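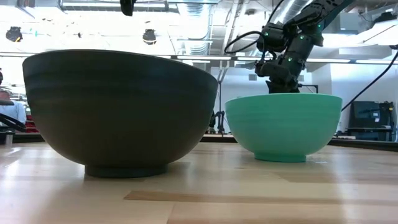

Handling Stations at Tusesura: A Gallery of the Work at Hand

Published 22/11/2020

Tusesura has operated its tableware handling hall at Nirkedmont for many years, and until recently almost every bowl that passed through it was lifted, turned and set down by hand. The introduction of robot arms at the benches has changed the daily routine of the people who work there. The pictures on this page show the work itself. The accompanying notes are intended for employees at our other locations, for families of staff, and for local residents who have asked what automation means for jobs in the hall.

The opening picture shows two bowls of the same shape, one charcoal and one mint green, with a robot arm reaching down behind the green one. Bowls with a ridged wall and a narrow foot were chosen for the first phase at the request of the handling staff, who know them well and had firm views on how they should be held.

What the bench work involved before

A full handling shift at Nirkedmont covered 1,795 pieces. Most of the effort lay in the reach across the bench and the turn of the wrist that followed it, repeated until the end of the shift. Employees rotated every 90 minutes, and the rotation was strictly observed, but complaints of sore shoulders and forearms remained the most common entry in the hall's health log.

Under the present arrangement, arms at the converted benches take up to 700 of those pieces. The remainder are still handled by employees, including all pieces with handles, lids or applied decoration. Inspection of the glaze also remains a manual task. Staff representatives asked for this to be set down in writing, and the agreement signed last December does so.

At the bench

A second view takes in a complete station: two arms mounted on opposite sides of a wooden tabletop, facing inward, with one green bowl below the end of the right arm. The black frame surrounds the work area, and a desk with a monitor, keyboard and mouse stands to the left.

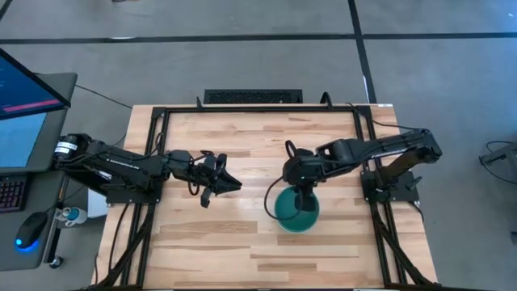
The desk is where much of the change has been felt. Employees who formerly spent the shift on their feet now divide it between the bench and the screen. Some welcomed this at once. Others found the long periods of watching more tiring than the lifting had been, and the rotation was revised to take account of their comments – no employee is now assigned to a desk for two consecutive periods.

Training was prepared with Clidon, which supplied the course materials, and with Szulc, whose instructors were present in the hall during the first weeks. The course lasts 30 hours and is taken during paid working time. It covers starting and stopping the arms, clearing the work area, and reporting faults. Completion leads to a higher pay grade, whether or not the employee later chooses to work at a converted bench.

Questions still under discussion

Two matters have not been settled. The first is the pace of work at the manual benches. Employees there now receive a larger share of the difficult pieces, and the old hourly targets do not suit them. Revised targets are being tested and will be discussed with staff representatives before they are adopted. The second is the position of temporary workers, who have so far been offered fewer places on the course than permanent staff. Additional places have been requested for the coming year.

Employees who wish to visit the hall should apply through their shift office. Visitors are asked to remain outside the bench frames and to follow the directions of the person at the desk.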